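Community craft room reopens in Iscombe

The craft room at the Mudaliar building in Iscombe is open again after a new floor was laid and the storage closets were rebuilt. It had been closed since June.

Sessions start next week and run four evenings a week. Bhavana Rao, who manages the building, said 40 people had already signed up, most of them for beginner classes in drawing and table crafts.

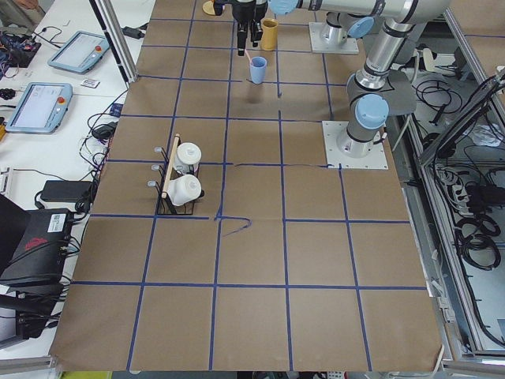 A work table in the craft room, covered with brown paper and marked off in squares with blue tape. A mustard-yellow cup and a light blue cup with a pink straw stand on it.

The work cost $931 more than planned, and the difference was met by a fall sale in Alitville. Harish D'Souza, who teaches the Thursday class, said he would have liked a second sink, "but the floor had to come first."

Cups, paper and tape are supplied. People taking the painting class should bring their own brushes and an old shirt.

Places are still open in two of the beginner classes. Sign-up sheets are at the front desk, and Geetha Poojary is taking names by phone at extension 642 until the end of the week.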